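About Us

Skirau Handling Laboratory is a teaching and testing facility in Beaulieu. The laboratory trains technicians in the use of robot arms and helps local firms find out whether a handling task can be automated before they spend money on equipment. It is governed by a board of directors and is supported by course fees, testing contracts and a yearly grant from the Beaulieu school district.

Our Work

The laboratory offers evening courses for working adults, day courses for high school and college students, and a testing service for small manufacturers. Enrollment for the current year stands at 237 students. Classes are limited to 14, and each student receives time at the controls in every session.

Testing contracts are carried out by senior staff under the direction of Gudrun Blomqvist. A firm brings its parts to us, and we report in writing on how well they can be picked up, held and placed. Reports belong to the client and are not shared. Past work has involved bottle caps, door hinges, seed packets and molded trays for Oltness, a packaging company that has been a client since our second year.

Our People

The laboratory employs 23 people, most of them part time. Shigeru Ebihara directs the teaching program and Laurier Beaudoin manages the shop and its equipment. Instructors are expected to have worked in a plant or a repair shop before they teach, and several still do.

Visits and Open Day

The laboratory holds one open day each year. The most recent took place on Thursday, April 25, 2019, and drew 700 visitors over the morning and afternoon sessions. School groups were received first, followed by employers and members of the public.

Demonstrations were given in the main hall and in two classrooms. Mr. Beaudoin showed how an arm is mounted and brought safely to a stop. Fistport, our student club, presented its conveyor project. A further table was given over to the handling of small metal objects, a subject that takes up much of the second-term course. Thin, shiny pieces that lie on top of one another are hard for a camera to tell apart and hard for two fingers to take hold of singly - visitors were invited to ask questions throughout, and many stayed for more than one attempt.

Staff explained that success in such work depends a great deal on the approach. The fingers must come in at a suitable angle and close with enough force to hold a piece without pushing its neighbors away. Students learn to adjust these settings one at a time and to write down each result.

The arm and gripper at the coin table
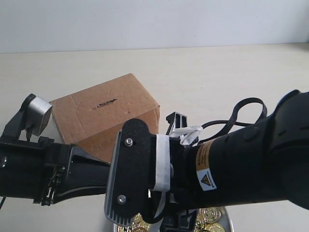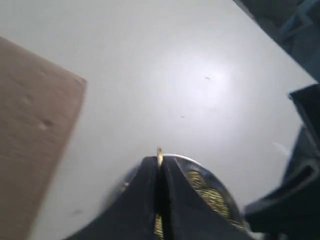

Rosaire Leclerc wrote to the laboratory in the week after the open day that she had expected the arms to be faster, and that she came away more interested in how much patience the work requires. She asked whether the evening course was open to people with no background in machinery. It is, and she has been sent the fall schedule.

Group visits at other times of the year may be arranged with Zachary Vachon at the front office. Schools planning a spring visit are asked to write before the end of March. There is no charge for school groups, and closed shoes are required in the shop.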